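Grirnora is hiring one software engineer for the manipulation planning team. The title on the contract is "Senior Engineer, Motion and Task Planning." The title on the door is a strip of tape that has been rewritten too many times to read.

## What you'd be working on

We write the software that decides where an arm should go next and how it should get there without hitting the crate. Most of our development happens in simulation. The planner is called Durkitz. It was named by someone who left before we could ask why, and the name is now in every import statement we own.

Durkitz takes a list of object poses and a goal such as "put everything that fits into the crate" and hands back a sequence of grasps and trajectories. On a good day it does this in 400 milliseconds. On a bad day it finds a route that is collision-free, kinematically valid, and deeply embarrassing, with the elbow taking a scenic tour of the ceiling before the gripper closes on a banana.

Your first months would go mainly to these:

- The regression suite. It has 2,679 tabletop layouts, and 17 of them have failed since before the current team existed. We'd like those fixed, or at least understood well enough to be insulted properly.
- Grasp ordering in clutter. Right now the planner picks whatever is closest, then acts surprised when a bottle is standing behind a box.
- Vergara, our replay tool. It lets you scrub through a failed plan and see which constraint went wrong. It also eats memory like it's getting paid to.
- Pose noise. The simulator gives perfect poses and cameras don't, so somebody has to keep the planner humble.

## What we need from you

- Solid C++ and enough Python to read other people's
- Experience with sampling-based or optimization-based planning, ideally in something that shipped
- The ability to explain a quaternion bug to a coworker without raising your voice
- Comfort with code review. Ours is thorough, and the comments about variable names can get personal.

A degree is fine. So is not having one. If you've written a collision checker and later regretted it, please mention that near the top of your letter.

## What you get

A salary we'll tell you in the first call, so you don't have to guess at it through three interviews. Remote work is fine if you can overlap with us until 3 p.m. Eastern. There's a yearly budget of $1,000 for books and courses, which most of the team spends on keyboards. On-call doesn't exist here, mainly for lack of anyone to call.

## How to apply

Send a resume and a short note to Lalit Tiwari, who runs the team and reads everything himself. Please include one piece of code you didn't enjoy writing. Interviews start in August: one conversation, one paid afternoon working on a real Durkitz issue, and a second conversation about what you'd change.

For the paid afternoon you'll get the repository, a copy of Brodovley (our scene loader, documentation pending since forever), and a tabletop layout to plan for. Pick any object you like and get it into the crate. Partial solutions are welcome, and so are rude remarks about the build system. 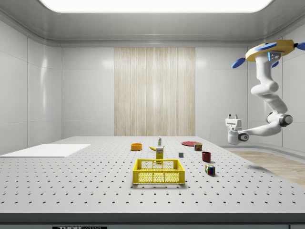
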